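About Brenel

Last updated: August
Print this page | E-mail this page

Brenel writes software that tells robot arms where to put their fingers. We don't build arms and we don't sell them. If you came here looking for a machine that will clear your packing bench by next spring, we would suggest being wary of anyone who says yes too quickly, ourselves included.

There are six of us, in two rooms above a tile shop. We started after several years of watching demonstrations that went beautifully until someone moved the lamp. We still watch a lot of demonstrations. Our first question is how many tries were left out of the film, and we seldom get a number.

What we make

Homero is our grasp planner. It takes a guess at what an object is and where it sits, and gives back a short list of ways to pick it up, with a score for each. The scores are less trustworthy than they look. We print them anyway, because customers ask for them, and the manual has a page on when to ignore them.

Vakulenko is the test bench. It runs the same job again and again in simulation with the lighting, the table surface and the clutter changed, and keeps every run, including the daft ones. The current set holds 721 table layouts. A planner that manages 80 per cent of them is doing fairly well by our standards, and we would not let it near a shop floor on that figure alone.

Cida is the viewer that sits on top of both, so that a person can step through a run and argue with it.

On simulation

We use a great deal of it and believe about half of what it says. Simulated fruit does not bruise, and simulated wood is exactly as slippery as somebody typed in. It is good at finding stupid mistakes cheaply. Past that point we want to see a real arm on a real table, and so should you.
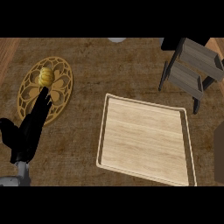
Simulated table layout: small yellow pumpkin on an openwork trivet, gripper just short of it, empty tray to the right.

Working with us

We take on five outside projects a year. Each one begins with a paid trial on your own objects, and you get all the logs whichever way it goes. Some trials end with us advising you to keep doing the job by hand. We don't offer a refund for that advice.

Shares: 6 | Comments: 0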